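4.3 Setting up the assembly board and checking the hands

This section applies to the two-arm Protura cell with the Gumesby assembly board. It should be completed after any hand has been refitted, and before the first run of the day.

1. Press the stop button and confirm that both arms are at rest.

2. Lay the board flat on the table, square to the torso. Keep the tabletop around it clear of tools and paperwork.

3. Wipe the board with a dry cloth. Do not use solvent, which lifts the printed outlines.

4. Set out the blue parts as shown on the Wike layout card. Parts may stand or lie, but must not overlap.

5. Check the cables on both arms – they should hang free of the elbow and wrist joints.

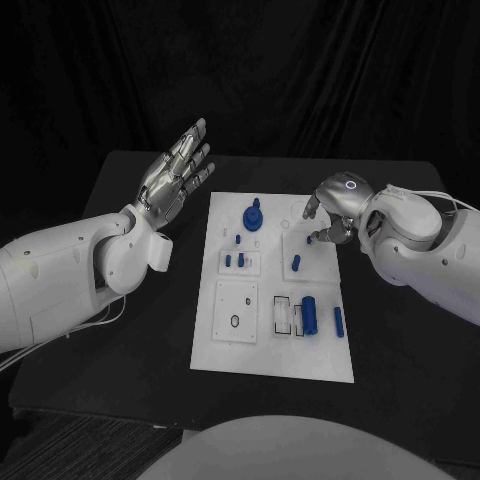 6. Release the stop button and select HAND CHECK. Wait 20 seconds before giving any further command.

7. Open and close each hand 2 times at low speed. Listen for clicking at the thumb joint.

8. Command the right hand to pick up one peg, lift it clear of the plate and hold. The left hand should remain open and raised.

CAUTION: Keep clear of the table while either arm is powered. A closed hand may release its part without warning if the supply is lost.

9. Repeat step 8 with the gear. If it slips, clean the fingertips and repeat the check. If it slips again, load grip file 358 from the Plirnness folder and restart from step 6.

Note: Fingertip pads are to be replaced after 300 hours of use. Record the change in the cell log, with the hours shown on the panel.

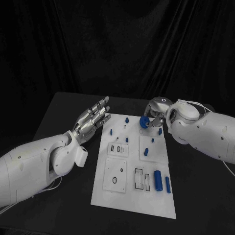

Must the hand check be repeated if only the board has been moved?

The hand check may be left out in that case, provided that neither hand has been removed. Steps 1 to 5 must still be carried out, followed by the board alignment in section 4.4.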